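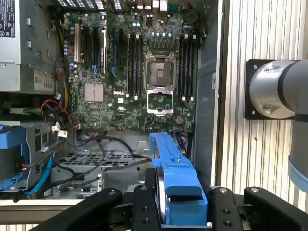

Review: the Kekik canvassing app for local campaigns

Kekik is a phone app for door-to-door canvassing. You load a voter list, cut it into walking routes, and hand each route to a pair of canvassers. I used it for a city council race in Vundbridge this spring, where we had a list of 2000 registered voters and very little money.

Setup took most of an evening. The county's file had apartment numbers in a separate column, and Kekik ignored that column until I merged it by hand. After that the routes were good. It keeps people on one side of the street, which our old paper sheets never did.
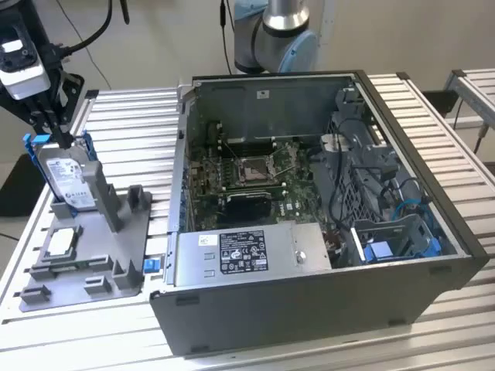 At the door, the screen shows a name, age range, party registration and whether the person voted in the last two elections. Answers are big buttons you can hit with a thumb. Notes are harder - the text box closes if you switch to the map, and you lose what you typed. I lost 26 notes before I learned to save first.

Syncing was slow after 6 p.m., when everyone came back at once. We also tried Cedness, which syncs faster but charges per user. For a small race Kekik is cheaper by a good margin.

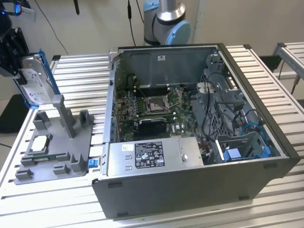 Vol. 2, No. 2

Reports are basic. You can export supporters, undecideds and refusals by precinct, and that covered what we needed for the June primary reminder calls. There is no way to compare turnout from one year to the next. Harb does that well, but it is built for statewide campaigns and the training alone would have eaten our budget.

I would use Kekik again for a council or school board race. For anything larger, check the export limits before you pay.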